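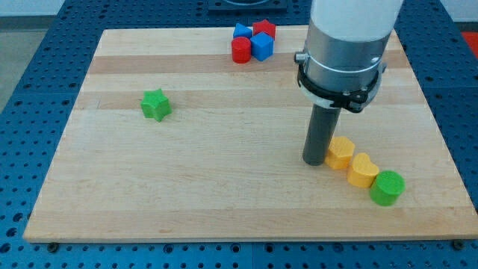 Light wood on the blue bench.

Enero put out a summer single on Friday called "Ustard," and I have played it more than I expected to. It runs just over 3 minutes and is mostly organ and hand claps, with a second voice on the chorus that I think is Dehua Mao from Kong.

The B-side is a cover of an old Oken song. It's slower than the original and I skip it.

There are 200 copies on seven-inch, and mine cost less than the shipping. The full album comes out in July. I would like them to play here again, but the last show drew 50 people, so I'm not counting on it.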